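# Dulon Task Planner

Dulon is the planning and arm coordination package from Flandia for two-arm tabletop cells. It takes object positions from the perception module, decides which arm should act on which item, and sends timed motion to both controllers. The package is licensed per cell and runs on the operator's own workstation.

## Planning and allocation

Each arm is assigned a reach region when the cell is set up. Items within both regions are held in a shared queue and released to one arm at a time. If an item moves after a plan has been issued, the planner discards the remaining steps and starts again from the latest positions — no restart by the operator is required.

Grasp candidates for wrapped goods are ranked by approach angle and by distance from neighboring items. Up to 50 items may be tracked in one work area.

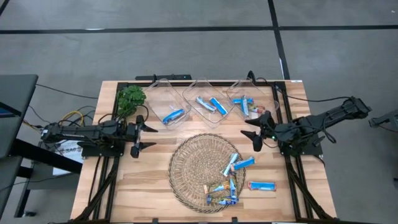
*Photo: Flurina Gisler / Flandia, Stavberg*

Sorting snack bars from a woven mat into clear bins is one of the reference tasks supplied with the package. Bins may be set at any angle to the table edge. Packages that overlap inside a bin are recorded as a single occupied area until the perception module can separate them.

## Tooling

The Lehner console is included with every license. It provides:

- a timeline of commands sent to each arm
- replay of stored runs at reduced speed
- an editor for keep-out zones, including zones around fixed objects on the table
- export of joint and gripper logs as plain text

Version 11 adds a separate speed limit for each arm and a revised check for cable clearance at the wrist. Task files written for earlier versions must be converted before use; the converter is in the tools folder.

## Support

Licenses include two training sessions at Stavberg or at the customer's site. Technical questions should be addressed to Reto Koller, and licensing requests to Hannelore Baumgartner. The next maintenance release is planned for May.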